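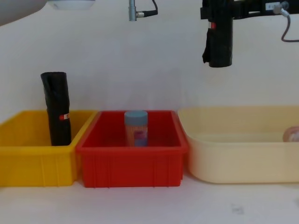 Section 4. Setting Up Your Life Review

Revised Monday, August 17, 2026

Before you start, finish Section 3 (creating your account and pairing the Aveck bedside recorder). Set-up takes one sitting. You can stop after any numbered step and pick up later from the Home screen, where the button will read Continue Set-up.

4.1 What you need

Your Muvance sign-in name and passphrase
The prompt book (264 pages, spiral bound) or the prompt list in the app
The Aveck recorder, charged, if you plan to speak your entries
A quiet place to sit

The prompt book and the app hold the same 214 prompts with the same numbers. If your book has a gray cover, it is the first printing and the numbers after Chapter 6 are different. Use the list in the app instead.

4.2 Choose a path

A path decides which prompts come up and in what order. There are four.

Decades: Works forward through your life ten years at a time.
Turning Points: Starts with a handful of events you name yourself and builds out from them.
People: Groups prompts by relationship (parents, teachers, friends, rivals, children).
Open: Gives prompts in no set order.

1. From the Home screen, select Life Review, then Paths.
2. Select a path to read its outline. Reading the outline does not commit you to anything.
3. Select Use This Path.
4. Enter the year you were born. For the Decades path this is required. For the others you may leave it blank.
5. Select Save.

NOTE: You can change paths at any time. Entries already written stay in your journal and keep their dates, but prompts you skipped on the old path may come up again on the new one.

If you can't decide, pick Decades. It has the shortest prompts and most people find the childhood chapters easy to begin with. If your early years are hard ground for you, Turning Points is a better place to start, and it will never ask about a period you haven't listed.

4.3 Set your rhythm

1. Select Life Review, then Rhythm.
2. Choose how many sessions you want each week. The factory setting is two.
3. Choose a session length. The factory setting is 40 minutes, with a soft chime five minutes before the end.
4. Choose a time of day, or select No Reminder.
5. Select Save.

The chime does not close your entry. Keep writing or talking as long as you like.

Leave the setting at two for the first month, even if you have plenty of free time. Daily sessions can be added afterward. Missed sessions are not counted or shown anywhere, and they do not pile up. The next reminder simply offers the next prompt.

4.4 Mark topics to leave alone

This step is optional, but please read it through once.

1. Select Life Review, then Boundaries.
2. Check any topic you do not want to be asked about. The list includes illness, divorce, money, faith, military service, and the death of a child, among others.
3. To add one of your own, type a word or a name in the Other box and select Add.
4. Select Save.

Prompts that touch a checked topic are passed over without any message. To bring them back, clear the check mark.

CAUTION: Boundaries apply to prompts only. They do not hide anything you have already written, and they do not affect the printed book.

CAUTION: A life review can stir up strong feelings, sometimes a day or two after the session. If low mood or poor sleep lasts more than two weeks, put the journal aside and speak with your doctor or a counselor. Muvance is not a treatment for depression or grief.
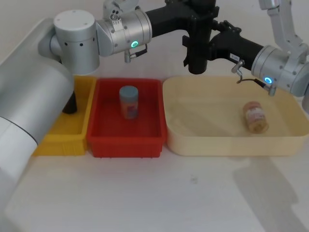
Robot arm and gripper, with a green light showing on the joint.

4.5 Make a first entry

To write:

1. Select Life Review, then Begin.
2. Read the prompt. Select Another if it doesn't suit you. There is no limit on this.
3. Type your entry in the box.
4. Select Keep to save it, or Set Aside to store it as a draft.

To speak:

1. Select Begin on the app, then press the round button on the recorder once.
2. Wait for the tone — a single low note — and start talking.
3. Press the button once to pause and again to go on.
4. Hold the button down until you hear two notes to finish.
5. Leave the recorder within range of your phone or tablet until the entry appears on the Home screen.

NOTE: Entries longer than 800 words are split into parts when printed. They stay whole on the screen.

Spoken entries are turned into text as you said them, repeats and all. To tidy one up, open it and select Edit. The original sound is kept unless you delete it.

4.6 Choose your readers

All entries are private when first saved. You may name up to six readers, such as a daughter, an old friend, or the members of a women's circle.

1. Select Life Review, then Readers, then Add.
2. Enter the person's name and e-mail address.
3. Choose New Entries Only, Selected Entries, or Everything.
4. Select Send Invitation.

Readers can leave a short reply under an entry. They can't change it, copy it to another person, or see your drafts. Removing a reader takes effect right away, and the person is not notified.

CAUTION: Everything includes entries you wrote before the reader was added. Look back through the journal before you choose it.

4.7 Order a bound copy

Bound copies are printed by Tarkent in the Figueroa format (soft cover, large type). Select Print from the journal menu and follow the screens. Orders meant as holiday gifts should be placed by the middle of November.

Drafts are left out of the bound copy. To include one, open it and select Keep before you order. For cover choices and photo pages, see Section 7.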